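So, ihr Lieben, jetzt kommt der lange Rucksack-Thread, den ich seit Mai ankündige. Holt euch einen Kaffee, ich kann mich bekanntlich nicht kurzfassen.

Ausgangslage: Das Kind kommt in die neue Kitagruppe in Pliltberg, und auf dem Zettel steht »ein eigener, gut erkennbarer Rucksack«. Gut erkennbar! In einer Gruppe mit 17 Kindern, von denen gefühlt jedes irgendwas mit Dino auf dem Rücken trägt.

Wir hatten vorher den kleinen von Sandska, geerbt von der Cousine, und der war wirklich treu. Aber die Brotdose ging nur hochkant rein, und dann lief die Birne aus. Jeden Tag. Ich sage nur: Birne in der Wechselhose.

Also ein neuer, und diesmal durfte das Kind mitreden (Fehler oder Geniestreich, ich weiß es noch immer nicht). Es sollte »ein Gesicht dran sein«. Mehr Vorgaben gab es nicht, davon ist es aber auch keinen Millimeter abgerückt.
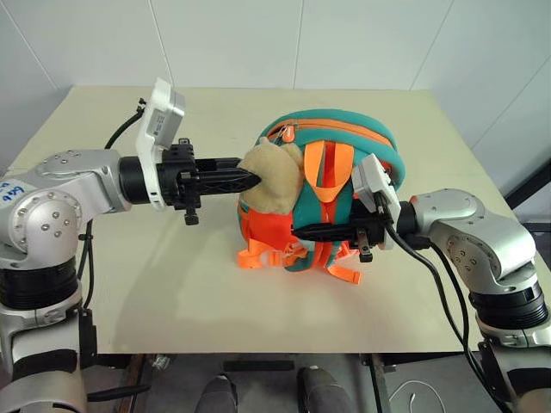

Petrol, oranger Reißverschluss, Plüschkopf inklusive.

Der Kopf hat sofort einen Namen bekommen, er heißt jetzt Sung. Fragt nicht, woher. Sung muss abends zugedeckt werden und sagt morgens als Erster Guten Tag, noch vor mir.

Zum Praktischen, weil einige gefragt haben: Ich packe immer im Liegen, Vorderseite nach oben. Zuerst die Wechselsachen ganz nach hinten an den Rücken, dann die Brotdose, obendrauf die Matschhose. Wenn ich ihn hinstelle und von oben stopfe, landet alles in einem Klumpen am Boden, und ich fange wieder von vorn an.

Gekostet hat er 25 Euro im Ronadance-Laden, runtergesetzt. Mehr hätte ich auch ungern ausgegeben, ich kenne ja den Sandkasten.

Den Namen habe ich innen mit Wäschestift reingeschrieben, 2 Mal, einmal davon so krumm, dass man ihn nur mit gutem Willen lesen kann.

Wie macht ihr das eigentlich mit dem Waschen, wenn so ein Plüschkopf dranhängt? Kissenbezug drüber und 30 Grad? Oder lieber von Hand? Ich trau mich noch nicht, und Sung soll ja auch gefragt werden.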